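Quintela: pizarras y paneles pequeños

Notas rápidas del conjunto, versión del 21 de marzo de 2022. Falta revisar la carpeta de febrero.

Contenido
Pizarra blanca pequeña, sujeta en vertical por una esquina. Rotulador blanco.

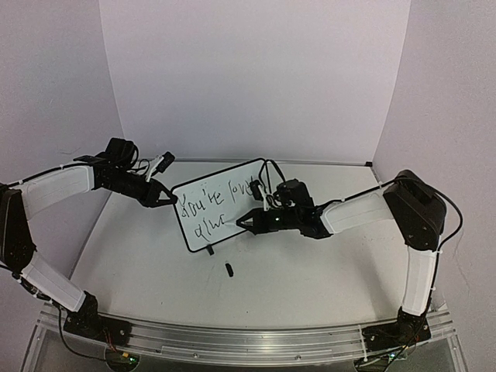

Panel
Rectangular, transparente, marco negro. Va tumbado hacia el centro de la mesa, tablero claro.

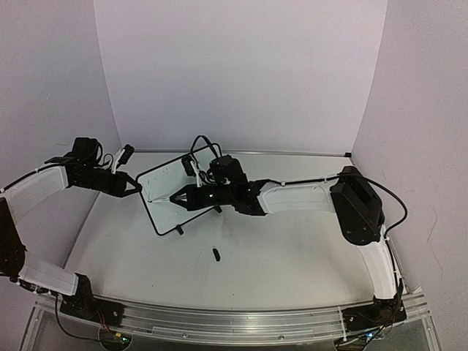
Carpetas separadas para pizarra y panel, no mezclar. 3000 archivos en total, nombres en minuscula. Los 20 repetidos ya estan fuera.

Pendiente: licencia.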